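Trerano Makers Forum > Manipulation > Learning from demonstration

Thread: Fewer demos, messier beds? My folding results

pinchpoint_7
Posted 2020-11-30

OK so I finally have something to show for the handheld gripper project. Back in July I trained a folding policy on demos done on a bare table, all with the same plain backdrop. It did great on the table and fell apart everywhere else. So this round I kept the number of demos the same but did them in real bedrooms, with whatever bedding was there. New policy, same training recipe, 19 garments it had never seen. The table version got 5 of them folded, the bedroom version got 7.

I know, I know, small numbers. But I'm pretty happy!

loopclosure
Reply

Happy for you, but 5 vs. 7 out of 19 is noise. Run the whole thing again with the same garments and I bet the two swap places. Did you at least use more than one seed?

pinchpoint_7
Reply

Two seeds, and I reported the better one for each (yes, go ahead and yell at me). What sold me was the way it failed. The table policy would grab at the sheet whenever there was a print on it. The bedroom one mostly goes for the garment and then botches the second fold, and I can work with that.

This is the kind of background I mean, black pants on a sheet covered in dark leaves:

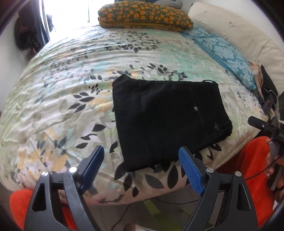

Reply 4
sockdrawer

Oh wow, black on dark gray and black leaves is mean. I tried the Valetti segmentation model on printed sheets last summer and it kept giving me leaf shapes as sleeves. Are you masking the garment first or going straight from pixels?

Reply 5
pinchpoint_7

Straight from pixels, no mask. I did try one from the Vunetti toolkit early on and it made things worse – every time the mask flickered, the gripper flinched.

Reply 6
loopclosure

Picking the better seed makes it worse, come on. Also you changed two things at once. Bedrooms have different backgrounds AND a soft surface. A mattress gives when you press on it and a table doesn't. Put a printed sheet on your table and collect again, then we can talk about what the background does.

Reply 7
sockdrawer

I'm with loopclosure on the soft surface but not on the rest. If the table policy goes after the print and the other one leaves it alone, you can see that in the rollouts without any stats. Count the first grasps instead of finished folds, you'd have a lot more to go on.

Reply 8
pinchpoint_7

First grasps is a good idea, I have all the rollouts saved so that's just an evening of watching video. And fine, printed sheet on the table goes on the list. I'll post both seeds too. Does anyone still have the Shetty fold scoring script? The link in the old thread is dead for me.

Reply 9
loopclosure

I have it, sending it over. Watch out for the corner threshold, it's set for towels and it'll fail every pair of pants you own.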